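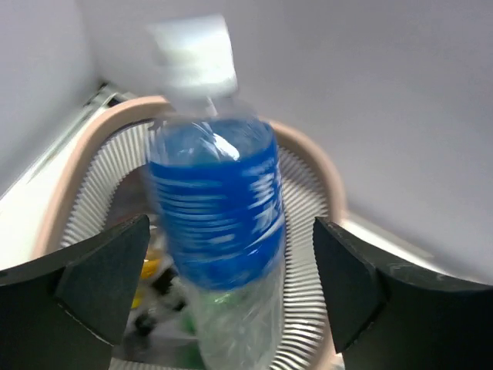

The Promton reset is a form of personal renewal practised at the start of the year, in which a household reviews its belongings, clothing and daily routines over the course of several weeks. It takes its name from the town of Promton, where a parents' discussion group adopted it one January. The practice differs from the ordinary New Year's resolution in that it sets no target for weight, savings or exercise. It begins with the smallest decisions, and a bottle with a blue label held over an open wastebasket is as typical of the first week as a full wardrobe is of the last. Followers generally keep a written record, known as the turnover book.

Origins

The group's earliest guidance was a handout of 2 pages, copied and passed between families with young children. It drew on older traditions of spring cleaning and on the keeping of household diaries. A longer version, issued under the title Trindus, added a section on dress and another on time spent alone. Its distribution was limited to 1000 copies, of which 546 were sold in the first year. The remainder were given to libraries and playgroups in the district.

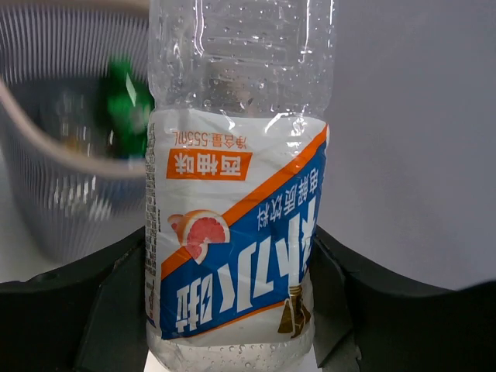 Practice

A reset is usually divided into three stages. The first concerns objects in daily use, the second clothing, and the third habits such as bedtime, screen use and correspondence. Participants are asked to complete a stage before starting the next, although many accounts describe the stages overlapping. Old diaries and letters are exempt from disposal and are read at the end of the third stage.

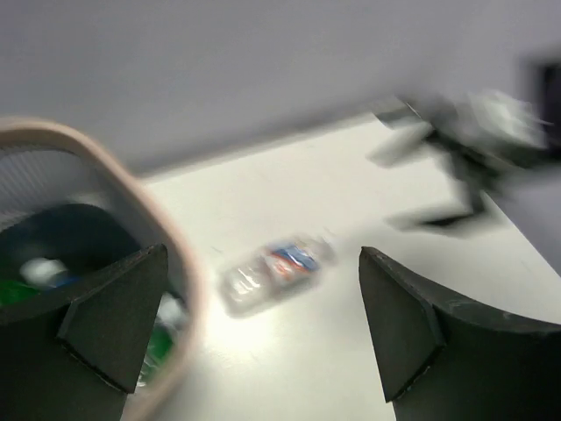

Variants

The Takács variant, popular among people who live alone, omits the clothing stage and extends the work on habits into February. The Prosik variant is carried out by two households in parallel, each reading the other's turnover book. Entries in all versions are expected to be brief and to name the object plainly. A green plastic bottle lying on a white tabletop with its cap on would be entered as "green bottle", with a mark for kept or discarded. Feelings about an object are recorded on the facing page.

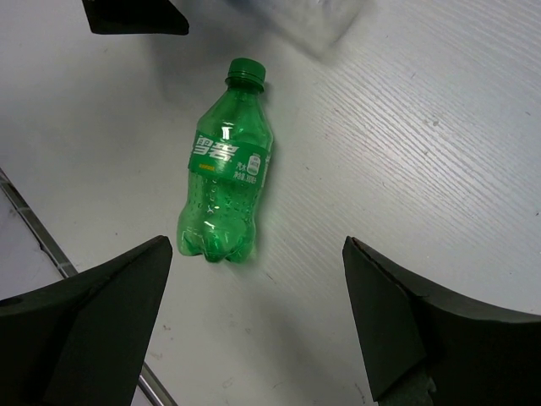
Reception of the practice has been mixed. Supporters value its slow pace and its suitability for parents returning to a settled routine after the birth of a child. Critics have argued that the turnover book places undue weight on trivial possessions, and that an afternoon may be spent on matters no larger than a small green drink bottle with a ridged cap. Later editions of Trindus responded by allowing minor items to be grouped under a single entry. The clothing stage remains the most frequently abandoned.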